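4. The open day as a field session

4.1 Why we took the folding rig out of the lab

Most of what we know about the towel folding setup comes from sessions where the only people watching were the people who had built it. I had wanted for a while to see how it held up with visitors leaning over the wall and asking when it was going to do something. So when Trollivcombe held its open day in September, we signed up for a corner table in the main hall, packed the two arms, and drove over the evening before with the whole thing sliding around in the back of a van.

I should say up front that this section is less tidy than the ones before it. Sections 2 and 3 report controlled runs. What follows is a report on a demonstration, with visitors, noise, and long stretches where I was talking instead of writing things down. I've kept it in because some of what we learned there changed how we handled the later analysis, and I don't think we'd have found it in our own room.

The hall at Trollivcombe is a big open space with a high ceiling and a row of tall windows down one side. We were given the spot farthest from the door, which turned out fine for power and badly for foot traffic, at least until after lunch. Next to us was a group showing bridge models made of paper, and they were very popular (I was a little jealous, I'll admit).

4.2 Setup and task

The rig is the one from Section 2: two small arms, one orange and one black, reaching over a wooden tabletop with gray fabric-covered walls on the left and right. The walls did more for us in the hall than they ever did in the lab, where they mostly kept the background plain. At Trollivcombe they also kept elbows off the table.

The task was the same as always. A light blue towel goes on the table, and the arms fold it. We stick small pieces of black tape on the cloth so that both the software and the person driving can find useful places to grab. People took to the tape right away. Several visitors asked whether the marks were stains, and after the third time I wrote TAPE on a card and propped it against the wall. Nearly everyone understood the problem once they had the idea of a corner you can find versus a corner you can't.

Control was shared. The folding program, which we call Pamesetti throughout this paper, proposes the next grasp and carries it out if the operator accepts. If the operator doesn't like the proposal, they can take over with a pair of hand controllers and do the move themselves. For the open day we ran it in both modes and let visitors try the hand controllers when the line was short enough.

Figure 4 gives three views of the table from the day. Panel (a) is from a stage where the towel is already folded over on itself and the black gripper is down on the middle of the cloth. 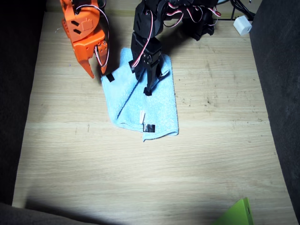
Pryor, who read a draft of this section, wrote back that pressing on the cloth ought to be reported as its own kind of action, separate from grasping, and that lumping the two together made our grasp numbers look stranger than they were. I went back and forth on that for a week. In the end I agreed, and the tables in Section 5 now keep presses and grasps apart. It also made this section easier to write, because visitors had been making the same distinction all day without being asked. They'd say "it's holding it down" or "it's picking it up," and they never mixed the two.

Back to the setup. We made two changes for the hall. First, we turned the arm speed down. In the lab we run faster than I'd be comfortable with around strangers, and the slower setting had a side benefit: people could follow what was going on and would call out the next move before it happened. Second, we moved the stop button to the front, where I could reach it while facing the visitors. I used it twice, both times for a sleeve.

Everything else we left alone, partly on principle and partly because I was scared to touch it.

4.3 Starting from flat

The easiest stage to explain to somebody walking up cold is the flat one. The towel is spread out, the edges are where you expect them, and the tape strips sit along those edges as grasp points. You can point at a corner and say "that one goes to that one," and a six-year-old will tell you how to fold it. We had quite a few six-year-olds.

It's also the stage where Pamesetti is most sure of itself. With the cloth flat it has a good outline to work from, and its proposals were nearly always ones I'd have picked too. A common plan is to put one gripper on a corner first and bring the other in for its partner. The pause in between felt long to me, standing there with people watching, but visitors didn't seem to mind it. A man with a stroller told me it looked like the thing was thinking it over. I explained that the program was waiting for my okay, and he seemed a bit let down.

There's one wrinkle I hadn't appreciated before. When a gripper is on a corner, it covers the corner. In panel (b) the orange fingertips are on the top-left corner of the towel, and from that view there's no way to say whether there's tape under them. The program handles this by remembering where it last saw each strip, which works as long as the cloth stays put. A visitor who said she sewed for a living pointed out that she does the same with her thumb, and that her thumb can feel the hem. Ours can't feel anything. We've put fingertip sensing on the list for the next version – it had been on the list before, but lower down.

The other thing that came up at this stage was light. The windows at Trollivcombe gave us a moving patch of sun for part of the morning, on top of our own lamp. The middle of the table was bright, the near side was dim, and the arms threw dark shadows on the wood. In the lab we'd tuned the edge finder for one lamp and nothing else. I expected trouble from the shadows and got some, mostly where a shadow ran along an edge of the towel and the outline came back too wide. Moving our lamp closer fixed most of it. I did that in the middle of a demonstration and told everybody it was part of the show. 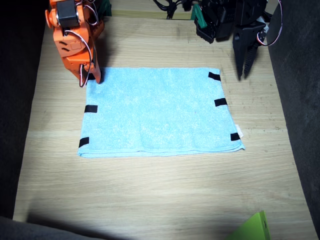 4.4 Once it's folded

Past the first fold, things get harder for the software and more fun for the audience. The outline stops telling you much. You've got flaps on top of flaps, a crease running off at a slant, and tape marks that used to be along the edge and now sit somewhere in the interior. The small white label is a help to a human, since you can use it to work out which way the cloth is lying. Pamesetti ignores it completely.

I'd planned to show this stage only briefly. What happened was that people wouldn't leave. They wanted to see if it could get out of a mess, and when I reset the towel to flat there were groans! So from early afternoon on I let the folded stages run, and between visitors I started making messes on purpose: a flap turned the wrong way, a strip of cloth left sticking out to one side, that kind of thing.

Panel (c) shows the sort of cloth state I mean. It's folded into layers without being anything you'd put in a closet, and there are six tape markers in view, some of them well inside the shape. A program that assumes tape means edge is going to be wrong about those. Ours did assume it, more or less. We'd written the rule early, when we were working only with flat towels, and then forgot it was a rule. In the lab it rarely bit us because we tended to start over when a fold went bad. At the open day I couldn't keep starting over, and by midafternoon I'd seen the same bad proposal so many times that I could predict it. The program would choose a marker in the middle of the cloth, and I'd turn it down and take over by hand.

That's the single most useful thing we brought home. The fix is described in Section 6, and it isn't complicated. Each marker now carries a guess about whether it's on an outer edge or on top of another layer, and the planner prefers the outer ones. I'm a little embarrassed that it took a hall full of families to get us there.

A word about the visitors who drove. I had assumed they'd be slower than us and they were. I'd also assumed they'd make a worse mess of the layers, and on that I'm less certain. They went at the folded towel with no idea of what the arms were bad at. A couple of teenagers used one gripper to pin the cloth and dragged the other one across it to straighten a flap, a move none of us had tried. We've since tried it. It's good for short flaps and hopeless for long ones, and we don't have it in the program yet.

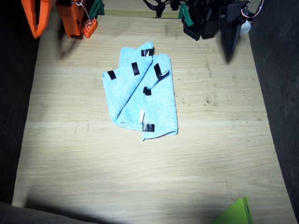 4.5 What we logged

The log from the open day holds 614 proposed moves, each marked as accepted or turned down. Together with the lab sessions from Sections 2 and 3, that brings the full set used in the rest of the paper to 2,016. We kept no record of who was driving, and visitors were told before they picked up the controllers that arm positions would be saved.

I'd be careful with the open day part of the set. The accept button was under my thumb, I was distracted for a lot of it, and I know I waved through some proposals because somebody had just asked me a question. I've left those in. Taking them out would have meant guessing at my own state of mind months later, and I'd rather have the noise. Where it matters, Section 5 gives results with and without the open day moves.

We had hoped to run the same demonstration at Nerside for comparison, and that hasn't happened. The room they offered was upstairs and the table wouldn't go around the turn in the stairs. There's a smaller table on order. If we do get to Nerside, I'd change two things – a second person to run the log, and a bigger card about the tape.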